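The gripper said it was fine

By Cheng-en Choi
September

I have been putting off writing this for weeks because I knew it would sound like a complaint about one company, and it is, partly. But mostly it's about a green light.

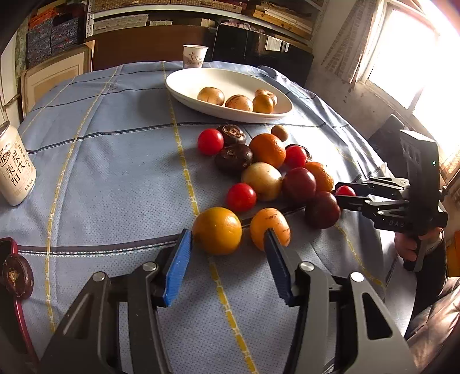
Short version. We lost nearly a whole Saturday of fruit-handling demonstrations to a fault in a hand-held gripper, and the gripper told us the entire time that everything was OK. Green light on. No beep. No warning on the tablet. 400 recordings went into the pile, and when Kwok-wai Chou opened them up on Monday the jaw width was wrong in most of them. Jaw reads as open, video shows a tomato being squeezed. Next one, same. Next one, same.

For people outside this corner: the way you teach a robot arm to pick up a tomato these days is you give a person a gripper with a handle on it, let them pick up tomatoes all day, and save what the camera sees plus how far the jaws are open. The arm never meets the person. It just gets the recordings. So if the recordings lie, the arm learns the lie, and learns it very well.

Which is what happened. Well, nearly happened. We run a small sorting line at Grurkus and the plan was to train on Saturday's work and put the result on the arm midweek. Kwok-wai caught it because a mangosteen plot looked too flat to him. That's it, that was our safety process. A guy thought a line looked flat.

The fault itself is boring. A little magnet on the jaw linkage, a sensor that reads the magnet, and a drop of glue holding the one to the other. Glue let go. Magnet stayed roughly in place but stopped turning with the linkage, so the sensor kept reporting a nice steady number. A missing number would have stopped the session in seconds. A steady number sailed right through.

I rang Prudico, who sell the sensor kit. Nice people, I mean that. The support person told me the light was working as designed. The light means the board has power and is sending data. I asked what the light means about whether the data is any good. Long pause. Nothing, was the answer. It means nothing about that.

So why is it green?

I'm not being cute. Green, to any person who has ever crossed a street, means go. You put a green light on top of a tool, at eye level more or less, and hand it to a person who's been told to watch the fruit, and you have told that person to go. If it only means powered then make it white, make it blue, I don't care. Stop using the go color for "I am plugged in."

Prudico's view, and I'll try to be fair, is that checking the data is the customer's job. They make a part, we make a system. They can't know what we're picking up, a jaw that sits still for a minute might be a perfectly good jaw holding something for a minute. OK. True as far as it goes. But the kit already knows the camera is moving. It knows the handle trigger is being pulled. Trigger pulled forty times and the jaw hasn't budged? You don't need to know what a tomato is to see that something's off. A kid could write that check. Kwok-wai did write it, over lunch, and it caught the fault on the first bad recording when we played them back.

Then the other half of this, where I stop blaming Prudico and start blaming us.

We had two people on the table that day and both of them noticed something. One told me afterward the jaws felt a bit loose. "Floaty" was the word. The other saw the width readout on the tablet wasn't moving and figured it was the tablet, because the tablet is bad and everybody knows the tablet is bad. Neither one stopped. Of course they didn't. We had a target on the wall. We'd told them the light was what to look at. We'd never once told them that a funny feeling in the hand is a reason to put the tool down, and that no one will be annoyed if it's nothing.

That bothers me more than the glue. The human hand is a very good fault detector and we had two of those on the job, and our setup was built to ignore them both. People who have handled fruit their whole lives know in half a second when a grip is wrong. And we had trained it out of them with a target and a lamp.

I've heard the counter to this from other shops. Vurkov's line (I was there for a visit, they were very open with me) is that you can't have operators stopping every time they get a feeling, you'd never finish. They collect a huge amount and throw out what's bad later. Volume covers it. And maybe with their volume it does. But throwing out bad data later only works if you can tell it's bad, and the entire trouble with our fault is that each recording looked fine by itself. Good picture, smooth motion, a plausible number. You had to know that number should of been changing.

And what comes out the other end is a machine that closes on things. I keep saying fruit. Fruit is forgiving, you bruise an orange, you toss the orange. The same kind of handle and the same kind of recordings are being used now for kitchen work, for laundry, for handing things to people who can't reach. An arm that has learned "jaws open" goes with "holding something" doesn't know how hard it's holding. I don't want that near my mother's wrist. I don't want it near anybody's wrist.

We ran the bad batch on the arm anyway, on purpose, guard up and everyone back behind the line, just to see. 5 tries. It drove down onto a plum with the jaws wide and kept going until the force limit cut it off. Every time, same thing, very confident. I'd like whoever picked the color of that light to have been in the room.

What I want is not much. Power lights that aren't green, for a start. A check on the tool itself that compares the trigger and the jaw, shipped switched on, so the customer has to go turn it off if they really want to. A known-size block in every box, something you pinch at the start of a session and again at the end, and if the two readings don't match the session doesn't upload. We use a scrap of aluminum bar now. Takes no time at all and would of saved us the lot.

And for shops like mine, the target comes off the wall. Ours did. Output dropped the first week and I got a note about it from upstairs, and then it came back most of the way. The operators stop now. They stopped twice last week, one was a loose screw and one was nothing, and for the nothing I said thank you and meant it, though I'll admit I looked at the clock first.

Prudico say a firmware change is being looked at. I asked when. They said it's on the list. The magnets on our other handles have been re-glued and I've put a dab of paint across each joint so you can see if it slips, which is what my uncle did on every bolt in his truck. The lights are still green. I've put black tape over them.

Last updated: September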